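Henance K2 Kitchen Task Pack
Simulated gas range, cookware and counters for arm training
Item no. 1923
Price: $800 per seat, updates included through next March

I put this pack together after watching too many small shops blow their budget on a real test kitchen before they'd picked an arm. My advice (and yes, I sell the thing) is to spend a couple of weeks in simulation first, then go shopping! You'll have a much better idea of how much reach you need, and whether that fancy wrist is worth the extra money. 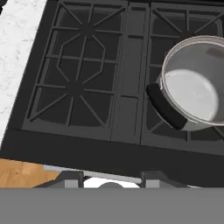
If you're splitting a budget, I'd start with 2 seats, one for whoever builds the tasks and one for whoever runs them. Extra seats can be added any time at the same price. Support is $200 a year and you can skip it, though most first-time buyers end up emailing me anyway.

Works with the Durov and Lương arm models. Bronstead is still in testing, so please write before you order if that's what you have. I'd hate to take your money and then make you wait.

Delivery: download link by email, usually the same day
Returns: 30 days, no forms
Page updated: 2019-06-03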